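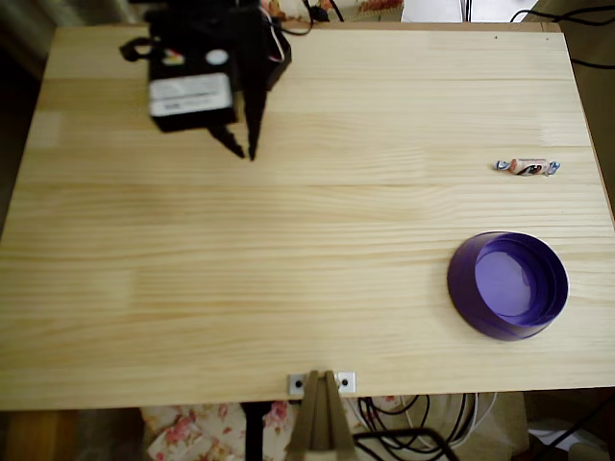
Gripper, candy, purple dish. Only two of these have ever been reliable.

The job is to put the candy in the dish. My arm did it 33 times in a row on Wednesday, so naturally I invited Hae-won So over to watch.

Run 34: the fingers closed on air, well left of the candy, and the arm carried that air very carefully to the dish and let go. The log said SUCCESS. Hae-won clapped, which was mean.

I blamed the camera, then the lighting, then Hae-won. The real fault was a cable tie. I'd cinched the bundle above the gripper too tight, and at full reach it tugged the wrist a little. The force limit should have caught that, except I'd set it to 800 in August to stop the nuisance trips and never put it back. So it would have tugged on my thumb with the same good cheer.

Limit's at 500 now, the tie is loose, and the stop button is where I can reach it - it used to be behind the monitor. The SUCCESS message I still have to fix.

Contact: Chutima Phuthong | © Plekolon workshop blog | Back to top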